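Notes for the talk: Showing the Arm How
Eltville, July 12, 2025 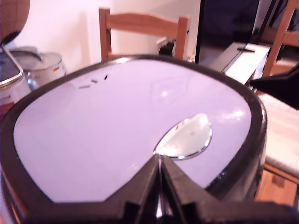
Start by thanking them for having me, and get to the spoons early, before people start thinking about lunch. I like to ask who has ever taught a child to set a table. You explain it once, you explain it twice, and in the end you put your hand over theirs and do it together. Teaching by hand is pretty much that – you take hold of the arm, you move it, and it keeps a record of where you went.

Then remote control, which is what we mostly did on the Jedodness project. Say that we recorded 1,140 runs and kept 1,000 of them for training. Someone always asks about the other 140, so tell them now: bad starts, long pauses, me sneezing on the controls.

Slow down for this part. A shiny spoon is hard for the person steering too, and over a glossy white lid it is harder still, what with all those reflections. My advice to new operators is to come in slower than feels natural and let the fingers close before you think about lifting.

Mention Edow (our recording software) but don't get lost in it like I did last time! One line about saving after every run is plenty.

If there's time, compare with the Mthembu set, 341 runs, all guided by hand. Smoother paths, but my shoulder was sore for days – ask if anyone else has had that.

Water. Then questions, and leave the spoon slide up while they talk.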